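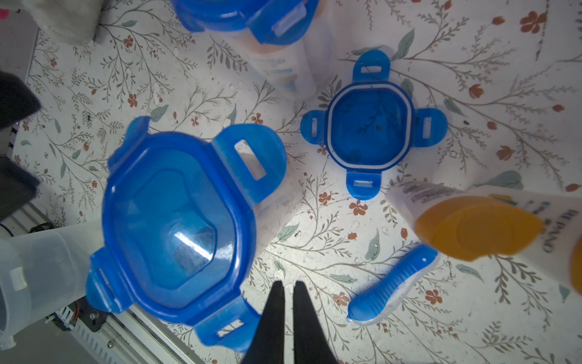
3.2 House rules for tabletop work

Rotcombe started out with 17 written rules, and I'll be the first to admit that most of us skimmed them. By March we'd cut the list down to five, and people began sticking to them (me included!).

The first is about grip. Thin plastic parts get held by their sides and kept upright, and the operator pauses before any move sideways. A slipped lid can land anywhere, so we'd much rather lose a second there.

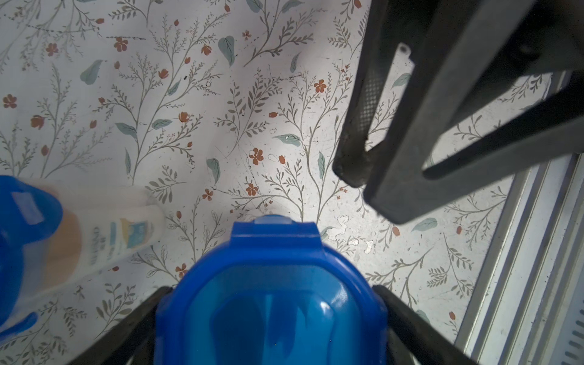 Figure 3a. Side grip on a blue plastic part, one finger on each side.

Second comes the shared zone. Both arms can reach the back of the table, and that's where I get nervous — two grippers chasing one lid is asking for a bump. Our rule says one arm holds still while the other closes in, and the operator calls the handover out loud.
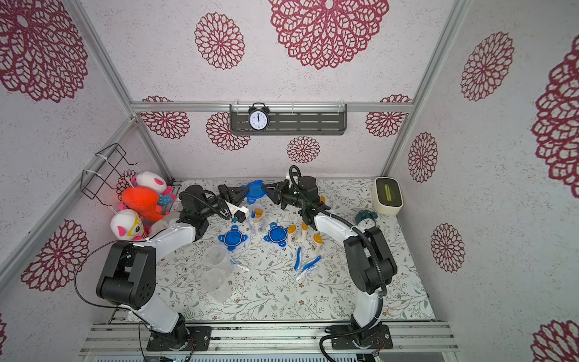

Figure 3b. Grippers close together near the back of the table, with a translucent blue lid between them.

The third rule covers small bottles. We lift them clear of their neighbors before going anywhere, even when a straight slide would be quicker. I used to think this was fussy, but then I read through the log for our 532 episodes and changed my mind pretty fast. 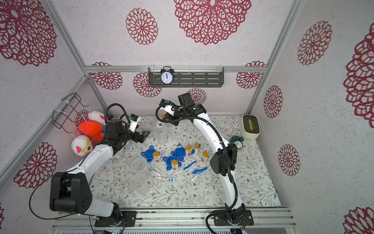 Figure 3c. Right arm holding a small white bottle with an orange cap.

The last two rules are dull but I love them: check the cable loops at every reset, and write down any contact you didn't plan, however light. Of the 532 episodes, 274 were recorded after the Pruitt checklist came in, and we report those separately in Section 4.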